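Teaching your robot around the house: tips from my first 548 demos

I've been showing robots how to do household jobs for a while now, first by grabbing the arm and dragging it through the motions, and these days mostly by remote control in the simulator. My notes had got out of hand (sticky notes, backs of envelopes, one on the fridge), so I've typed up the useful ones. I use the Skametti hand controllers with the Mulmont practice house, but most of this should carry over to whatever you've got.

Start with the gripper open and nothing in front of it

Before you touch a single cupboard, spend a few minutes on bare floor. Open, close, tilt, back off, do it again. Get used to how far your wrist has to turn before the fingers follow. I set my motion scaling at 40 per cent for this bit, so a big sweep of my hand turns into a small one on the other end. It feels like stirring porridge at first! Stick with it. When I skipped the warm-up my first few recordings were all wobble, and I ended up binning the lot.
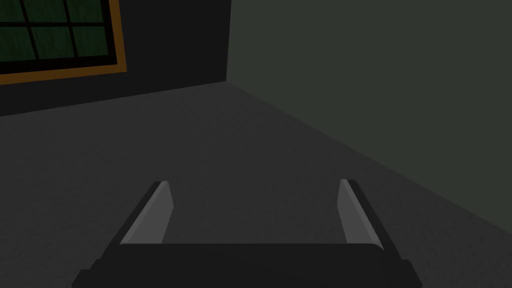
Open fingers, clear floor, a good spot for warming up.

Look through the wrist view while you're doing this, and learn where the fingertips sit when they're wide open. You'll be judging gaps by that later on, and it's a lot easier to learn against plain grey than against a shelf full of crockery.

Keep each demo short

Mine run 30 seconds, tops. If a job takes longer I chop it up: reach for the handle, pull the door, let go, and so on, each one saved by itself. Long recordings always seem to go wrong right near the end, and then you've lost the good part too. I label them as I go, in plain words. "Cupboard left hand slow" means something to me in November. "Test_final_new" does not.

Go slower near handles

You can be fairly brisk through open air, but ease off well before you get to anything you mean to grab. Little knobs are the worst. I line up level with the knob, stop for a breath, then go in straight. Coming at it on an angle teaches the robot to come at it on an angle, and it'll do that forever, bless it.

If you're teaching by hand on a real arm, hold it above the wrist and keep your own fingers right away from the jaws. Put it in free-drive mode first and have the stop button where you can slap it without looking. I keep mine on the bench beside my cuppa.

Mind the other arm

With two arms, it's so easy to fixate on the one doing the work and forget the other's still hanging out in space somewhere. In a tight hallway that matters. Before I hit record I check both, one after the other: how close is the left one to the wall, how low is the right one, is either about to catch a door on the way back. Glass doors I treat as if they were real and I was paying for them.

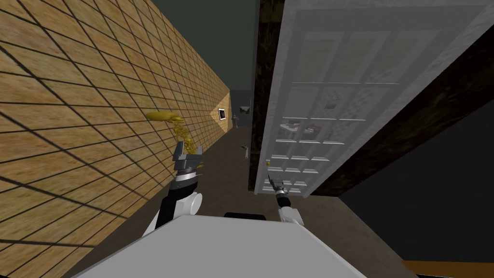 A reader wrote in to say that parking the idle arm was the wrong way to go about it, and that she got much better results on her Flemusent rig by recording both arms moving a little in every demo, so the robot never learnt that one of them was furniture.

I gave that a go and I'm half convinced. It did help with doors, where you want one arm to hold and the other to reach. For simple pick-ups I still park the spare one, as my left hand has a mind of its own and I'd only be teaching it to fidget.

Vary things, but only a bit

Once you've got 4 clean goes at the same task, shift something. Start a step further back, or turn the base slightly, or come in from the other side of the hall. Change one thing at a time or you won't know which one upset it.

Chuck the bad ones the same day

I used to save the dodgy demos "just in case" and they crept back into the training folder every time. Now I watch everything back at double speed before tea and delete anything with a bump or a long dither in it. The Hrubý viewer is good for this, as you can scrub with the arrow keys and bin a clip without leaving the window. Shift plus delete, and it doesn't ask twice, so go easy.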